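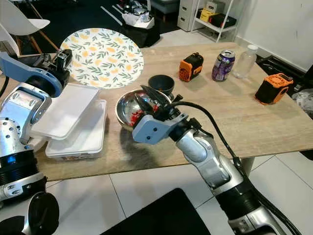 PORTELA - Clolia opens its second household swap hall this May, in the old bus depot on Lanirley Street. Doors at 9 a.m. Free entry, no membership needed.

The first hall took in 3,888 items last year. Most went back out the door within 21 days. Kitchen things move fastest, followed by lamps, kids' chairs and small shelving. Books are slow. Please, fewer encyclopedias.

How it works: bring up to 40 items per visit, leave them at the intake desk, take home what you can use. No points, no tokens. Items should be clean and in one piece. Anything with a plug gets a safety check before it goes out on the floor, so allow a few days for those.

Not accepted: mattresses, car seats, paint, opened food, knives without a cover.
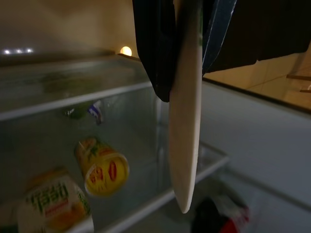

Clolia Press & Community Desk

The new hall has room for 500 shelf boxes plus a large-item bay at the rear. Refrigerators and washers go in the bay by appointment only. Empty them first, shelves and drawers wiped down, doors taped shut for the trip. Delivery is not included but Vulleo, the neighborhood van service, will run pickups inside Portela for a flat fee. Book thru the Clolia front desk.

Parking is on the depot side, enter from Lanirley Street. The bus stop out front stays in service. Ramp at the east door, restrooms on the ground floor.

Opening morning: coffee, a repair table for small appliances, and a toy corner untill noon. Repair table is first come, first served, one item per household.

The original hall keeps its current hours.

Press are welcome from 8 a.m. for a walk-through before doors open. Interview requests and floor plans: ask for the press desk at either hall.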